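Speaker notes: club night talk, December

Opening (don't rush, wait for the chairs to stop scraping)

Hi everybody, I'm Idun Kristiansen and I help out with the robotics club at Durnell. Thanks for having us! We've got 11 students this year, and their project is called Drisley. The job sounds like a chore you'd give a five-year-old: pick up toy bricks off a table and sort them by color. I said "great, that'll take us a month." (pause for laugh, hopefully)
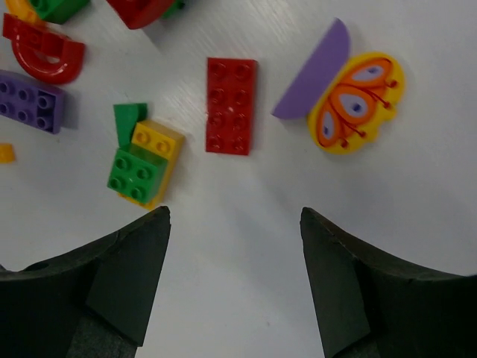 Why bricks are harder than they look

Plain red two-by-four, studs up, space all around it? Lovely. We can grab that one all day. Arches drive the kids nuts, though, and so does anything leaning on something else. And what color is the butterfly brick? We argued about that for a whole evening. It's yellow. I lost.

Mention the practice log: 1,754 tries so far, every one typed in by a student, some with comments I can't read out loud.

Two arms, one pile

The first plan was one arm, and then the Gidey team (that's our younger group) asked why the other one got to sit around. Fair question! So now both ride on the same rail, and the kids had to work out who goes first. Bins are black, white, green and red. Yes, I know, we have purple bricks and no purple bin. Ask the students about it, they have a whole theory.
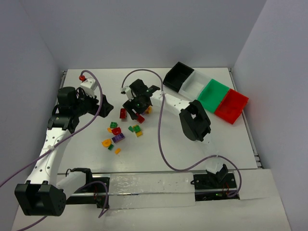

What a practice run is like

One student calls the brick, one runs the arms, one writes. Then they swap, and there's always some grumbling about the swap. We dump the bricks out fresh each time so they can't get used to one layout. Slow down here, parents like this part.
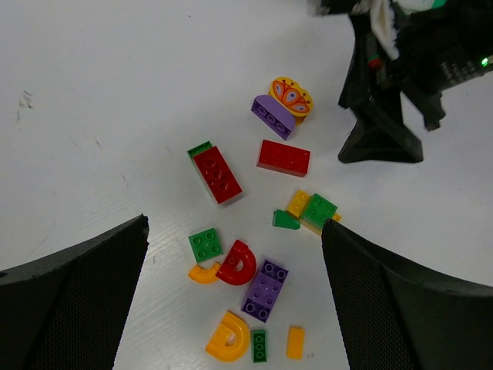 Our best streak is 119 clean picks, and I really thought we'd quit at 100 and go get pizza, but they wouldn't let me turn anything off. Okay, hand over to the students for the demo. Remind people to stay behind the tape!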